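About Saarinen Women's Football Club

February – Posted by the Club Office

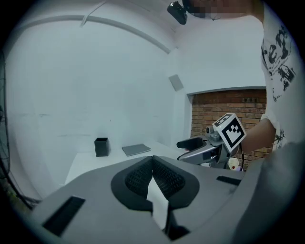
Saarinen Women's Football Club was formed when two neighborhood sides, Gemance Athletic and Jerus Rovers, agreed to merge their women's programs under one name. The club retains the green of the first and the white of the second. Its senior team competes in the regional league and plays home matches at Ganilent Park, which seats 2644 spectators.

The club is a member-owned nonprofit with more than 500 voting members. A board elected each February sets the budget and appoints the head coach. Accounts are presented at the annual meeting and may be read at the club office on request.

The youth academy has 77 registered players, in age groups from under-10 to under-18. Training takes place on the two side fields at Ganilent Park, with an indoor program during the winter months. Academy players are considered for the senior squad from the age of sixteen, and several members of the present squad came through the academy – among them both goalkeepers.

Fees are reviewed before each season. Families who need help with the cost of registration or equipment may apply to the Jerus Fund, which made 63 awards last season. Applications are confidential and have no bearing on team selection.

Inquiries about membership, trials and season tickets should be addressed to the club office at Ganilent Park. The office is open on weekday afternoons and for two hours before every home match.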